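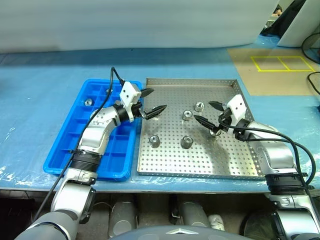
Fig. 1. Blue compartment tray, most cells empty, one small metal part in an upper left cell.

Week 6: Sorting, Storing and the Cost of Looking for Things
Intro to Small Business Operations
Instructor: Baltasar Cisternas

Read the Zamfir chapter before class. I will know if you haven't, because you will agree with everything I say.

1. What inventory is

Inventory is money that has turned into objects and would like to turn back. Most first-year owners understand the first half. They buy 200 hinges because the price drops at 200, they use 2, and the other 198 go on a shelf to think about their lives.

For this course we split stock into three kinds: things you sell, things you use to make what you sell, and things you keep in case. The third kind is where small firms go quietly broke. Ask any owner what is in the back room and watch for the pause.

2. Carrying cost

Every item you hold costs you something while it sits there. Rent for the space, insurance, damage, theft, and the interest on the cash you could have had. Owners tend to count the purchase price and stop.

Worked case: Piken, a lamp repair shop, bought $380 worth of sockets in May and still had $100 worth left at the end of the year. The owner called this "being prepared." Then the supplier changed the thread and the leftovers fit nothing. Write off the $100, and remember that the shelf they sat on was being paid for the whole time.

3. Search cost

A part you own and can't find is worse than a part you don't own. You pay for it, you look for it, you buy another one, and then the first one turns up behind the kettle.

The usual fix is one place per item, with a label that somebody other than you can read. "Misc." isn't a label. Neither is "Misc. 2," which I have seen in a shop that was otherwise run by adults.

Divided storage makes a gap easy to spot, provided you have decided what goes in each cell. Without that decision you own a very tidy mess.

4. Reorder points

Simple version: reorder point = daily use x days to deliver + safety stock. Safety stock covers the supplier's optimism. Grekero promises next-day delivery and Clostlow promises nothing at all – compare the two in the Zamfir tables before you decide which you'd rather buy from.

We will do the full version with variable demand next week. Bring a calculator. Your phone counts if you can keep it on the calculator.

For next class
Pick one drawer at home. List what is in it, what you think each item cost, and when you last used it. One page, typed. Kitchen junk drawers are allowed but will be graded with sympathy only up to a point.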